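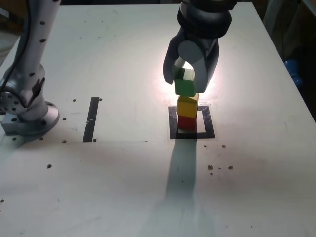 # Let the slow hands teach

For two years I have shown robots how to put one block on another, and I have an opinion about it which my colleagues at Prenier do not share completely. I think we should keep the bad demonstrations. I mean the hesitant ones, where the person at the controls stops above the stack, goes a little to the left, comes back, and only then lowers the block.

The usual practice is the opposite. You record a set, you watch it again, and you throw away everything that is not smooth. When I started, Ingvar Ravn gave me this rule on my first morning: if you would be ashamed to show it to a customer, delete it. He is a very good operator. His stacks of red, yellow and green go up as if the cubes had magnets in them. In July we recorded 151 demonstrations of the three-block task, and after his cleaning 100 were left. I asked to keep the other 51 in a separate folder, and he allowed it, I think mostly to end the discussion.

My argument is simple. A beautiful demonstration shows the robot only one narrow road. The block comes straight down in the center, the fingers open, finished. But in real work the top cube sits often a bit crooked. The grip was not in the middle, or the block turned a few degrees when the fingers closed. If all your examples come from Ingvar, the robot has never seen such a moment, and it does not know what a person would do next. It opens the fingers anyway and the cube falls. A slow and nervous operator gets into this trouble every few minutes, and gets out of it again, and all of this is in the recording.

I know the answer to this, because Arnout Visser gives it to me at lunch. He says that the robot cannot know which part is the mistake and which part is the correction. It will learn both. He is right, and I have seen it. We trained once on everything, without any sorting, and the arm learned to wait above the stack for several seconds, as if it was thinking about its holiday. It had copied this from me. I was not proud.

So I do not say that one should keep everything in one pot. I say one should mark the recordings instead of deleting them. The person who made the demonstration can write one line: "gripped too far left, corrected at second block." It takes maybe 15 seconds. With remote control it is even more important than when you guide the arm by hand, because with remote control you do not feel the contact. You see the green cube lean, you guess, you try. This guess is human knowledge, and we put it in the trash because it looks not elegant.

There is also a question of who may teach. When only smooth recordings count, only two or three people in a company can make them, and they get tired and bored. At Holance, where I worked before, the people from packing were never asked to hold the controller, although they knew more about handling things than all of us. Their first tries would be clumsy. After the cleaning nothing from them would be left, and somebody would write in a report that they have no talent for it.

Ingvar still deletes his own failed runs, and he has few of them. I have stopped deleting mine. The folder is now larger than the official one, and next month Arnout will let me train with it, with the written notes, on the same table and with the same three colors. He wants to choose the test positions himself, and I agreed to this.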